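홈 | 연재 | 단편 | 독자마당 | 로그인

개정 3판

규정집 3판의 마감은 12월이었고, 나는 4장 「손으로 조작하는 그리퍼의 취급」을 맡았다. 2판의 4장은 두 쪽이었다. 첫 쪽에는 기록 시작 전 점검 항목이 있고 둘째 쪽에는 기록 종료 후 정리 항목이 있었다. 그 사이, 그러니까 사람이 실제로 손을 움직이는 동안에 대해서는 한 줄뿐이었다. "조작자는 자연스럽게 작업한다."

Zornness 본사에서 내려온 검토 의견은 그 한 줄에 밑줄을 긋고 물음표를 달아 두었다. 다른 의견은 없었다.

Skellau 작업장은 옛 직물 창고의 2층에 있다. 계단을 올라가면 복도가 나오고, 복도 끝의 방 세 개 가운데 하나가 의류 정리 작업에 배정되어 있었다. 나는 11월 한 달 동안 그 방에 앉아 조작자들의 손을 보고 적었다. 말은 걸지 않기로 했다. 2판의 부록 나에 관찰자는 작업 중 발화하지 않는다고 되어 있고, 그 조항은 내가 쓴 것이었다.

첫 주에 적은 것은 대부분 쓸모가 없었다. 왼손이 먼저 나간다. 오른손이 기다린다. 바구니 가장자리를 피한다. 집은 것을 놓기 전에 한 번 멈춘다. 이런 문장에는 '해야 한다'를 붙일 수 없었다. 규정의 문장은 어긴 사람을 가려낼 수 있어야 하는데, 놓기 전에 한 번 멈추지 않은 사람을 위반자라고 부를 근거가 나에게는 없었다.

둘째 주부터는 항목을 나누었다. 대기 자세, 접근, 파지, 이송, 해제. 대기 자세가 가장 어려웠다. 두 손이 모두 도구를 쥐고 있고 아직 아무것도 집지 않은 상태를 기록에 넣을 것인가 뺄 것인가. 2판은 침묵했고 현장마다 달랐다. Ekpo 작업장은 뺐다. Skellau는 넣었다. 나는 초안 4.2항에 이렇게 썼다. "양손의 도구가 작업면 위에 있고 대상물에 닿지 않은 상태를 대기로 정의한다. 대기는 기록에 포함한다."
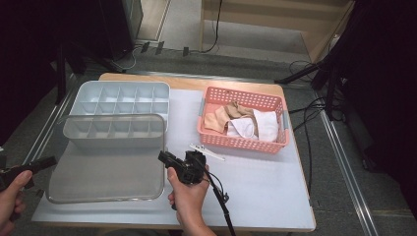 4.2항에 대해서는 Ekpo에서 회신이 왔다. 대기를 포함하면 저장 용량이 늘고, 검수자는 아무 일도 일어나지 않는 구간을 끝까지 보아야 하며, 그 구간에서 기계가 배울 것은 망설임밖에 없다고 했다. 망설임을 표준으로 삼을 생각이라면 상한을 초 단위로 적어 달라고 했다. 서명은 작업장 이름뿐이었다.

나는 회신을 두 번 읽고 상한을 적었다. 3초. 근거란에는 '현장 관찰'이라고 썼다. 사실 관찰 기록에는 2초도 있었고 그보다 훨씬 긴 것도 있었다. 긴 것들은 늘 같은 조작자의 것이었다. 그 사람은 옷감을 앞에 두고 오래 서 있다가, 한번 움직이면 고치는 일이 없었다. 3초를 적는 순간 그 사람의 기록은 상당수가 부적합이 되었다.

규정을 쓰는 사람은 이런 계산을 한다. 부적합이 나오면 재작업이 생기고, 재작업이 생기면 조작자는 빨라지고, 빨라지면 다시 고치게 되고, 고치는 동작은 4.5항에서 따로 표시해야 한다. 4.5항은 아직 쓰지 않은 상태였다.

셋째 주에는 파지를 썼다. 직물은 단단한 물건과 달라서 어디를 잡아도 잡힌다. 잘못 잡았다는 사실은 들어 올린 다음에야 드러난다. 그래서 4.4항은 결과를 묻지 않고 접촉만 묻도록 했다. "조작자는 양쪽 손가락 끝이 대상물에 닿은 것을 눈으로 확인한 뒤 닫는다. 직물의 경우 접힌 부분이 손가락 사이에 들어온 것을 확인한다." 이 문장은 여섯 번 고쳤다. '확인한다'를 누가 확인하느냐는 문제가 남았는데, 도구에 달린 카메라의 화상에서 제삼자가 같은 것을 볼 수 있으면 확인된 것으로 간주한다는 단서를 달아 넘어갔다.

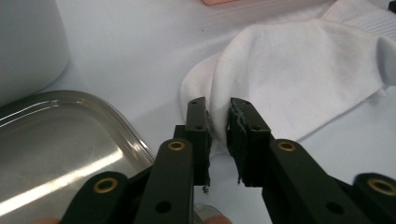 손가락 안쪽의 패드에 대해서는 별도의 표가 필요했다. Ilum이라는 이름의 점검표 양식이 이미 있었고, 거기에는 사용 횟수 3,000회마다 교체라고 되어 있었다. 누가 정한 숫자인지 문서 이력을 거슬러 올라가 보았다. 1판에는 1,000회였다. 2판에서 3,000회가 되었고 변경 사유는 '오기 정정'이었다. 어느 쪽이 오기였는지는 적혀 있지 않았다.

나는 횟수를 지우고 상태를 적기로 했다. 마모 등급을 세 단계로 나누고, 가장자리가 해져 실이 일어나면 마지막 등급, 마지막 등급이면 교체. 다만 교체 시점은 진행 중인 작업 묶음이 끝난 뒤로 했다. 묶음 중간에 패드를 바꾸면 앞뒤의 마찰이 달라지고, 그러면 한 묶음이라고 부를 수 없게 된다. 해진 패드로 끝까지 가는 편이 규정상으로는 옳았다. 그 문장을 쓰고 나서 저녁을 먹으러 나갔다가 돌아와 다시 읽었는데 고칠 곳이 없었다.

넷째 주에 오래 서 있던 그 조작자가 처음으로 나에게 말을 걸었다. 조작자의 발화를 금하는 조항은 없었다. 그 사람은 3초가 어디서 나온 숫자냐고 물었다. 초안이 벽에 붙어 있었으니 읽었을 것이다. 나는 관찰자였으므로 대답하지 않았다. 그 사람은 잠시 기다렸고, 나는 습관대로 시간을 쟀다. 3초를 넘겼다.

그날 이후 그 사람의 대기는 짧아졌다. 도구를 작업면 위로 가져오기 전에, 팔을 몸 옆에 내린 채 서 있는 시간이 그만큼 길어졌다. 작업면 밖은 정의상 대기가 아니었다. 기록은 전부 적합이었다. 합계 시간은 전과 같았다.

나는 이것을 우회로 볼 것인지 준수로 볼 것인지 이틀을 생각했다. 정의를 넓혀 팔을 내린 상태까지 포함할 수도 있었다. 그러면 그 사람은 의자에서 일어나기 전에 앉아서 생각할 것이고, 그다음에는 복도에서, 그다음에는 계단에서 생각할 것이다. 규정의 적용 범위는 1장에 정해져 있고 계단은 들어 있지 않았다.

결국 4.2항의 상한은 그대로 두고 비고를 하나 붙였다. "작업면 밖에서의 준비 시간은 제한하지 않는다." 본사는 이 비고의 취지를 물었다. 나는 조작자의 피로를 고려한 것이라고 답했고, 본사는 피로에 관한 사항은 7장 소관이라며 비고를 7장으로 옮겼다. 7장은 조명과 환기를 다루는 장이다.

4.5항은 마감 전날 썼다. "고치는 동작은 삭제하지 않고 표시한다." 한 줄이었다. '자연스럽게 작업한다'는 문장은 4.1항으로 올라가 살아남았다. 지우려고 했지만 2판을 인용한 문서가 많아서 지우면 전부 개정해야 했다. 대신 '자연스럽게'의 정의를 용어 장에 넣으라는 지시가 있었고, 나는 이렇게 적었다. "자연스럽게: 본 장의 각 항을 따르는 것을 말한다."

3판은 2025년 12월 18일 목요일에 발효되었다. 발효 당일 아침 작업장 벽에 인쇄본이 붙었고, 오래 서 있던 조작자가 그 앞에 서서 읽었다. 4장까지 읽고 종이를 넘기더니 7장에서 멈추었다. 그 자리는 작업면 밖이어서 시간은 재지 않았다.

이전 글 | 목록 | 다음 글
공감 2 댓글 3 공유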